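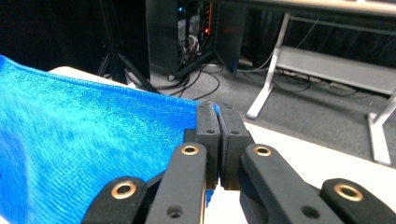 Blue cloth, held at the hem.

The low chair is a poor way to grow old

My joints began making noises in my forties and I ignored them. What changed my mind about ageing was a sofa. It was a Plundura two-seater, bought for the flat in Okdale, and on the third evening I noticed that I had stopped getting up to fetch things. I was saving errands until there were enough of them to make standing up worthwhile.

My view is that seat height deserves more attention than it gets from people past fifty, and that most advice on the subject is wrong in one direction or the other. One school says to buy the highest chair you can find and spare the knees. The other says that a low chair is free exercise and anyone who avoids it is giving up. I have tried both, and neither deals with how a person stands up.

Standing from a seat is a short mechanical task. The feet go back, the trunk goes forward, the weight passes over the feet and the knees and hips straighten. The lower the seat, the more the knees are bent at the start and the harder the thighs have to work in the first part of the movement. Soft cushions add to this, as the listed height is measured with no one sitting on it. My sofa lost a good deal of its height as soon as it was used. Depth matters too. On a deep seat the sitter has to shuffle forward before the feet can go anywhere useful, and many of us skip the shuffle and rock instead.

Rocking is where I part company with the free exercise school. A person who rocks, pushes off the armrest and lands upright with a stagger has practised rocking, pushing and staggering. The thighs have done as little as they could get away with. If this happens a dozen times a day for years, it's a habit, and I doubt it's a useful one.

The high chair has its own fault, which is slower to show. A riser cushion makes standing easy on the first day. It continues to be easy, and the legs are asked for less each week. Then comes a low toilet in a friend's house, or a bench at a bus stop, and the task is suddenly beyond what has been rehearsed. I don't count this as an argument against high chairs for those who need them. After an operation, or with badly worn hips, a high firm chair with arms is the right equipment and pride should be kept out of it. My complaint is about buying one early, as a precaution, and doing nothing else.

What I would recommend is dull. Use a firm chair of ordinary height for most of the day and treat standing up as a separate job to be practised. In April I began doing this with a plain dining chair set against the wall so it could not slide. Arms crossed, feet under the knees, up without a rock, down without a drop. The lowering is the half that people neglect. Falling the last part of the way into a chair is a sign that the thighs have let go, and it can be corrected by doing the movement more slowly and to a higher seat until control returns.

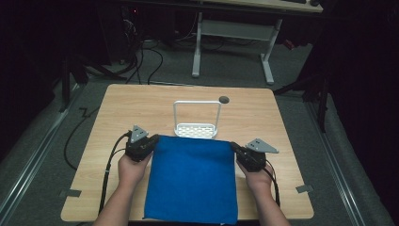

Blue cloth on a wood-grain table, both upper corners held.

I kept a record, on squared paper. The Starko app on my phone could have done it, but it counts steps and has nothing to say about standing. After 21 days the log showed 153 stands, which is a modest total and included 2 days with none at all. I could not see any difference in the mirror. I did find that I was getting out of the Plundura without using the arm, and that I had gone back to making one errand at a time.

One person's squared paper proves very little, and I'd distrust anyone who sold a programme on the strength of it. Anyone whose knees swell, or who feels faint on standing, should speak to a doctor or a physiotherapist before copying me. Dizziness on rising is a matter of blood pressure or medicines as often as legs, and more repetitions are no treatment for it.

There is also a public side to this. Wanigasekara Hall replaced its stacking chairs last winter at a cost of 1,130 pounds, and chose a model that is lower than the old one and has no arms. It looks well. At the afternoon concerts the front rows now empty in stages, with people reaching for the seat in front. A row of mixed chairs, some with arms and some a little higher, would have cost much the same and looked less tidy.

Furniture shops could help by printing the height of the seat under load beside the height of the seat empty. I have asked for this figure in three showrooms and been given the width each time. Until it appears on the label, take a tape measure, sit down properly, wait a minute for the foam to settle, and stand up with your arms crossed before looking at the price. The sofa is still in the flat, with a board under its cushions.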